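Jozefína Koubek
10/20/20

Okay, foil thread, as promised. I've been on a kick with this stuff since August and my friends are tired of hearing it, so now you all get it.

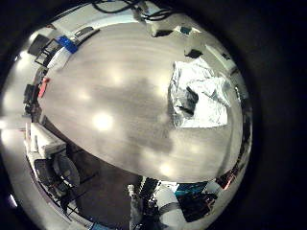

First question I always get: does it matter which side of the foil faces out?

It makes no difference for wrapping or for ordinary cooking. One side is shinier because of how the sheets go through the rollers at the end, two at a time. The exception is nonstick foil, which has a coated side, and the box will tell you which one that is.

So, wrapping. A crumpled sheet with something dark half tucked into it on a wood table is pretty much my life right now. Pale wood, gray foil, black thing in the creases. I kind of love how it looks, all those bright patches where the light hits.

My biggest mistake for years was tearing off too little. You get three sides covered and then you're pinching and pulling and it splits right at the corner. Tear off more than you think. If there's extra, fold it over.

The fold I use now is the one my aunt used for potatoes and fish and, once, a pair of earrings she was mailing to Mesirberg. Thing in the middle, long edges up to meet, roll them down together twice, then roll in the ends. No pinching!

Don't smooth it too hard with your hands first. I used to iron it flat with my palm like it was gift paper and then wonder why it had pinholes. A little wrinkle is fine. Wrinkled foil grips itself better.

Somebody asked about brands. I buy the Brota roll, the 500 square foot one, because it fits my drawer and the cutter strip hasn't fallen off yet. Before that I had Kolář, which was nice and heavy but the box turned to mush under the sink. My fault for keeping it under the sink.

Oh, and the little tabs on the ends of the box! Push them in and they hold the roll so it doesn't jump out when you pull. I was over 30 when I learned that and I was mad for a week.

Heavy duty or regular? I keep 2 rolls, one of each. Regular for covering a bowl or wrapping half a sandwich. Heavy for anything with a corner, anything going in the freezer, anything on the grill. If you only have room for one, get the heavy.

Things I don't wrap in foil anymore: tomatoes, anything with lemon or vinegar on it, leftover sauce. Acid eats at it and you get those gray speckles and a metal taste. Parchment first, then foil over the parchment, if you really want foil.

Also please don't wrap loose batteries in it. My cousin did this "to keep them together" in the junk drawer. It's metal, it'll short them. Tape over the ends, or leave them in the package.

Cleaning the table after: foil scratches. I found out on my own kitchen table, dragging a folded packet across it to make room for a plate. Pale wood shows everything if you look at it from the side. Lift, don't slide. Or put a towel down, I guess, but I never remember to.

For the scratches I already had, I rubbed on a bit of Skorkia wax with an old sock, along the grain, and left it overnight. It's better. You can still find the long one if you know where it is.

Reusing it - yes, I'm that person. If it only touched bread or the outside of a bowl, I wipe it, fold it in quarters and stick it in the drawer behind the roll. Crumpled into a ball it also scrubs the grill grate really well, hold it with tongs.

And when it's done, ball all the scraps up together before recycling. Check your own town on this! Mine wants the ball at least 2 inches across and no food on it. My sister's town doesn't take foil at all so she gives me hers in a bread bag.

Reply to a bunch of you at once: no, I don't label mine, and yes, I should. There are 10 silver lumps in my freezer and I believe most of them are banana bread. Masking tape sticks to foil okay if you put it on before it goes in the cold.

Someone in the replies saves the cardboard tubes for extension cords. Fold the cord up, slide it in, write on the tube what it goes to. I'm doing that tonight, my cords are a nest.

Next thread is parchment, or maybe the drawer itself, I haven't decided. Tell me which one. And if you have a way to get foil off a roll when it tears down one side and keeps going in a spiral, please, I have one like that right now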